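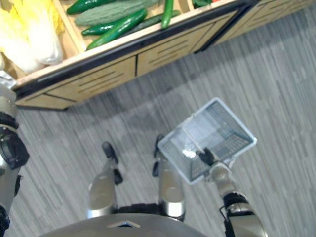 Rodrigo Marín wrote in to ask whether a small produce shop should rent a humanoid for a season or buy one outright, and why every quote he gets leaves out a different thing. He has a budget, a store in Sturnport and a spreadsheet he describes as "mostly question marks."

Good. Question marks are cheap. Some notes for him, and for anyone else pricing a machine to fetch cucumbers.

## Before you call a dealer

- **Write the job down in one sentence.** "Picks a phone order into a basket and carries it to the counter" is a job. "Helps out" is a teenager.
- **Measure your display.** Rim height, depth of the tray, distance to the back row. Every dealer will ask, and the ones who don't will ask after you've paid.
- **Try the basket you already own.** Thin handles are pleasant for people and fussy for grippers. A new set of baskets goes on the equipment line of the budget.
- **List the awkward stock.** A cucumber is a reasonable request. A whole napa cabbage needs a wider grip, and you should see that grip demonstrated on a cabbage, not on the foam ball from the sales case.
- **Check the floor.** Carpet, tile, mats, the ramp by the back door. Ask for a walk on your own surface with a full basket in hand.

## Reading the quote

Ceravska and Burkix both sent Rodrigo a monthly price, and the two pages have almost nothing in common apart from the dollar sign. Ceravska wants 1,302 a month with service included and training extra. Burkix is cheaper by the month and then asks for 3,000 up front, under the heading "welcome."

Put them on one sheet with the same rows:

1. Delivery and setup
2. Training hours for staff
3. Spare gripper pads
4. Spare battery, if the thing is expected to work past lunch
5. Insurance
6. Software fees after the first year
7. Cost of sending it back

Row 7 is where the good stories come from. Get it in writing.

If a row is blank, call and fill it. I add 100 a month for bits and pieces no matter what the dealer says — tape, bins, a second power strip, the replacement for the melon that hit the floor.

## Rent or buy

For a first machine, rent. Start in June if that's your busy month and you want the truth, or in a slow one if you want to stay married. Set the trial up as a real shift: 40 orders, your own staff, your own shelves, and the dealer's technician drinking coffee somewhere else.

Keep a paper log by the register with the order, the start time, the finish time and who had to step in. Palacios, the dealer I rented from, offered to keep the log for me. I kept my own.

Don't schedule the trial to end on a Friday. The pickup van will come Monday, and you'll be billed for a weekend of it standing in the stockroom.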